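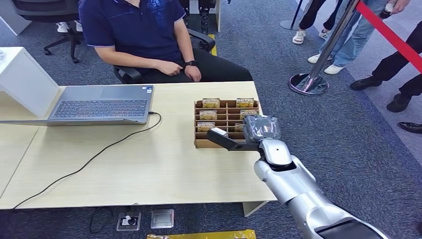
A participant seated at a table during a study visit.

Call for Participants: Daily Routines and Sleep in Adults Who Work Rotating Shifts

The Siliņa Center for Work and Health is seeking adults to take part in a study of how changing work hours affect sleep, meals and time with family. Enrollment opens in July and will continue until all places have been filled. The study will include 287 participants.

Who may apply

Applicants must be at least 21 years of age and must have worked rotating shifts for the past nine months or longer. Both full-time and part-time employees are welcome. Persons who are currently being treated for a sleep disorder, or who expect to change employers before the end of the study, are not eligible.

What participation involves

Participants will attend two visits at the Gisik Building. The first consists of an interview and a set of written questions about work history and general health. Between visits, participants will keep a short daily diary of sleep and meals, on paper or online. The diary takes a few minutes to complete each evening or at the end of a shift. At the second visit, study staff will review the diary with the participant.

Visits may be scheduled as early as 7:00 a.m. to suit those coming off a night shift. Parking is free in the lot behind the building.

Compensation

Participants who complete both visits and the diary will receive $496. Those who withdraw early will be paid for the portions completed. Participation is voluntary, and employers will not be told who has applied or enrolled.

How to apply

Application forms are available at the front desk in Room 9 and may be returned there or by mail. Please state your usual shift pattern and the best time to reach you by telephone. Questions about eligibility should be directed to Rodica Filip, Study Coordinator. The principal investigator is Dr. Maarja Vaher.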